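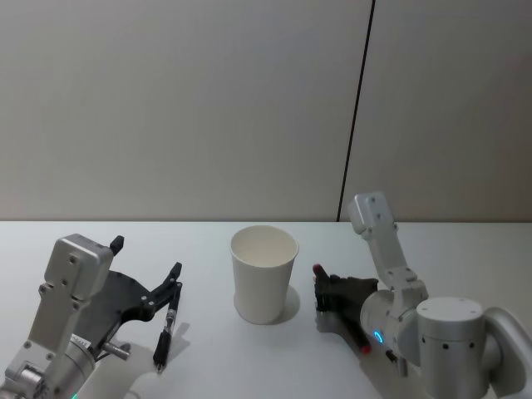
Table two, cup out, both arms reaching over the top

Pens-in-cup working group, notes from 4 December 2023

Hi all, I took the notes again, so blame me for the spelling. We met in the small room with the bad heater and ran long, mostly over labels.

1. Old business
The notes from October were accepted with one fix: I had written that Lamrani would send us the new task sheet, and it was supposed to be us sending it to them. It went out while we were sitting there (sorry!).

2. Where the count stands
We have 1443 episodes of the pen task saved and checked. The goal is still 2000 before we hand the set to the Likov people for training. Another 101 are in the "maybe" folder, and I offered to go through them, which I am already regretting. Most of them are there over one question: does it count if the pen ends up in the cup but the operator needed a second try at the grasp? We went back and forth on this for ages and landed on yes, keep them, but tag them "retry" so Likov can leave them out if they want. A learner that has only ever watched perfect grabs has no idea what to do after a bad one, and a few of us feel strongly about that — me included.

3. Which arm does what
The task sheet says "place the pens in the cup" and leaves the arms up to the operator. We like that for variety, but the left arm is getting way more of the work in some batches and it would be good to even things out. Decision: operators pick a main arm at the start of each batch and write it on the batch sheet. Switching partway is fine for the handover version only. 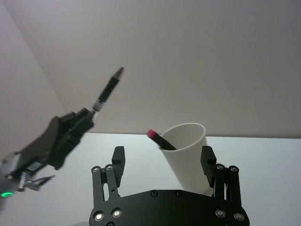 Right wrist camera: pink cap in the cup, black pen in the left gripper

The wrist views came up here too. One person wanted to drop them to save disk space and I argued pretty hard against it. From the head camera you can lose a fingertip behind the wrist housing, and the close view is a real help when you're checking a grasp. We're keeping all the views, and Grokden storage will be bumped up to cover it.

4. Starting positions
Too many episodes begin with the cup in nearly the same spot. I had hoped we were past this! From now on, move the cup between episodes, and turn the pens so they don't always lie at the same slant. Cup stays white paper for this set. Other cups can wait for the next one. 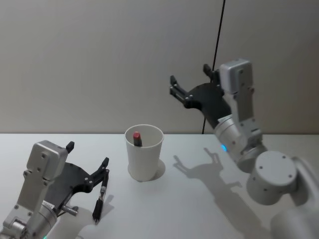 We also talked about adding episodes that begin with one thing in the cup already, and everybody liked the idea. It gives the model a look at the middle of the job, and it's quicker to record. We'll do 300 of those and count them toward the total. The written instruction for them will be "put the other pen in the cup," unless Lamrani comes back with better wording.

5. Rollex export
The export tool is still putting the left and right wrist videos in the wrong order on some files. The fix is promised. Until then, please open one file per batch and look before uploading — it takes a minute.

6. To do
Me: the "maybe" folder, and a new line on the batch sheet for main arm.
Operators: cup moves start with the next batch.
Data desk: ask Grokden for the extra space, chase Rollex.

Next meeting is in the same room, so bring a sweater.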